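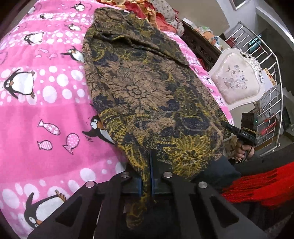

Zeviscombe catalogue, issue 13, page 50

Unasitz penguin bedspread, pink fleece

I've had penguins on my own bed every winter for years, so I may be a bit biased about this one! It's pink fleece with bands of white polka dots, some tiny and some quite big, and the penguins wander about all over it with a few fish for company. My favourite is the one in mid-stride with the orange feet (he looks like he's late for a bus). The spotty fish come a close second.

The brown piece lying across it is from our Jurčo range, with mustard and dark navy flowers, paisley and big swirly leaves. I know, brown on pink! But I've come round to it, and there's a yellow flower down near the bottom, a bit like a sunflower, that I'm very fond of. It's sold separately, so do ask if you'd like one.

Washing: cool and gentle, no softener, and keep the iron well away from fleece. Mine dries on the airer overnight. Give it a good shake before it goes back on the bed.

We had roughly 270 of the bedspreads in at the start of January and they're going out steadily. If you want one put by, write to Vlasta Vlček at the shop and say which bed size you've got. The matching Ballance pillowcases are due in next month, same pink.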